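Mi vaporera eléctrica después de todo el verano: lo bueno, lo regular y los bollitos

4 de septiembre de 2023

¡Por fin me siento a escribir esta reseña! La prometí en mayo, cuando me llegó la vaporera de Zurnent, y entre unas cosas y otras (calor, vacaciones, pereza pura y dura) se me ha ido todo el verano. Pero bueno, así la he usado muchísimo más y puedo opinar con un poco de fundamento.

Os pongo en situación. Yo venía de una vaporera de bambú que colocaba encima de una cazuela y que acabó oliendo a armario cerrado. Quería algo que se enchufara y ya está, sin vigilar el agua cada dos por tres. Miré también la Whitelaw, que tiene dos pisos y es monísima, pero ocupa media encimera y en mi cocina no hay media encimera que regalar. Al final me fui a la tienda de Wamgate y salí con esta por 50 euros.
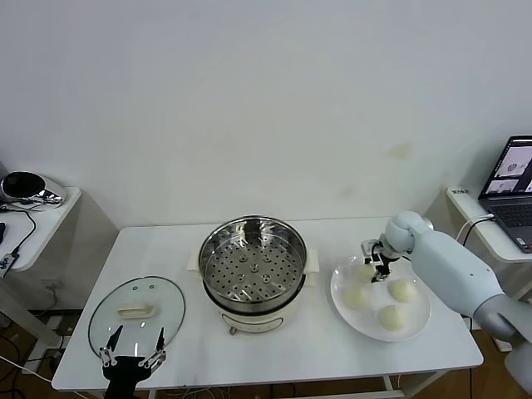 La vaporera con la tapa fuera y un plato de bollitos al lado.

Lo que más me gusta es la cesta de acero. En casa comemos muchos bollitos al vapor y en la de bambú se me pegaban siempre, por mucho papel que pusiera. En esta les unto la base con una gota de aceite y salen enteros casi siempre (casi, que alguno he dejado medio calvo por abajo, y me lo he comido igual). Además el acero se friega en un momento, sin tener que esperar dos días a que se seque como me pasaba con la otra.

La tapa de cristal también me parece un acierto, así cotilleo sin abrir. Eso sí, gotea. Cuando la levantas hay que ladearla con cuidado porque si no el agua cae justo encima de la masa y te deja unas manchas feísimas. Yo al principio la levantaba a lo loco y claro.

Otra cosa: no la llenéis hasta arriba.

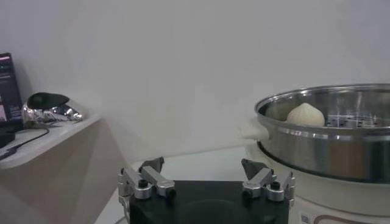 Los bollitos crecen un montón con el vapor y, si los pones pegaditos, se sueldan unos con otros y al separarlos se rompe la piel. Yo hago tandas de 3 y tan contenta, tardo un poco más pero quedan redondos. Para brócoli o patatas da igual, ahí la cargo sin miramientos.

¿Pegas? El cable es más corto de lo que me gustaría, y los dibujos del panel se ven poquísimo, tengo que agacharme para saber qué estoy tocando. Y los agujeritos de la cesta, si se te escapa relleno, piden cepillo. Uno de los de biberón va de maravilla.
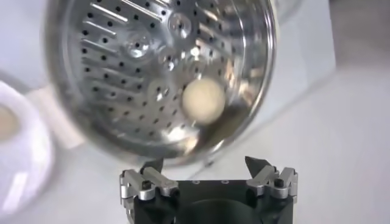
Comentario de Welelar: pues a mí con los agujeros me funciona dejar la cesta en remojo con agua caliente y un chorro de vinagre mientras como, y luego ni cepillo ni nada. Lo que sí te compro es lo del goteo, yo envuelvo la tapa con un paño fino y se acabó el problema. ¿Qué harina usas para los bollos? A mí me salen amarillentos y un poco duros.

Respuesta de la autora: ¡lo del vinagre lo pruebo esta misma noche! Uso harina floja, de la de repostería, y los dejo reposar un ratito con el fuego apagado antes de destapar. Ya me contarás.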